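Zultham Deal Listings: data card

Version dated 6 Jul 2018. Maintained by Natsumi Takeda.

What is in it

Zultham is a set of 1,624 one-day sale listings for tablets, phones and small electronics, collected from Bumari and Golletti. Each row is one listing on one day. We kept the price the seller asked, the "regular" price the seller claimed, and the full text of the ad.

Please don't treat the claimed regular price as a fact. It is whatever the seller typed in. Plenty of these items seem never to have sold at that number anywhere, and a discount worked out from it mostly measures how bold the copywriter felt that morning.

Fields

listing_id: our own number, no meaning outside this set
store: bumari or golletti
title: as posted, typos included
ask_price: US dollars, before shipping
claimed_price: see the warning above
condition: new, refurb or blank
storage_gb: as advertised, which is more than the buyer gets to use
body: the ad text
label: fair, padded or unclear

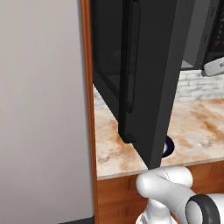
Does ask_price include shipping?
Shipping is left out everywhere. Bumari only showed it at checkout, and we didn't go through checkout on every listing. If you need a delivered price, this set won't give you one.

How the labels were made

Lesego Mokgethi and Marietjie Sibiya labeled every row separately. Where they disagreed, Ksawery Pawłowska picked. That makes the tie-breaks one person's opinion, and you should read them that way. The guide they worked from is in labels/guide.txt. It runs 14 pages and still doesn't settle what to do with bundles, where a cheap case and a stylus are used to prop up the claimed price. Most bundles ended up as unclear.

"Refurb" is another soft spot. Golletti used the word for store returns and for repaired units alike. A blank condition does not mean new.

Known problems

Duplicate listings are still in there. Our first pull had 3,000 rows, and the script that trimmed it compared titles only, so the same tablet with a comma moved shows up as a separate row. Lindiwe Ngubane has a better script that compares body text. It has not been run on this version.

Sold-out items often vanished before we pulled the page. The best deals are probably the ones missing, which is a poor start for anyone hoping to study good deals.

Promises about future software updates appear in many ads. We did not check whether any of those updates arrived. Don't use the body text as a record of what a device can run.
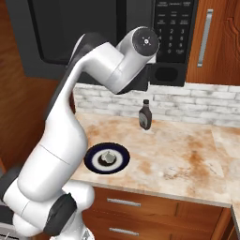
Robot arm with its wrist in front of a microwave's control panel (computer rendering).

What people have used it for

The Kashyap price tagger was trained on an early copy. Its reported accuracy looks good until you notice that always guessing "padded" would get you much of the way there. Compare against that guess before you get excited about your own model.

We would not use this set to rate stores. There are only 2 of them, and we picked them because their pages were easy to read by script.

Files

listings.csv
labels/guide.txt
labels/disagreements.csv
scripts/trim_titles.py

The CSV is UTF-8 with a header row. Some body fields contain line breaks inside quotes, so splitting on newlines will wreck it. Use a real CSV reader.

Corrections go to Natsumi. Include the listing_id and say which field is wrong.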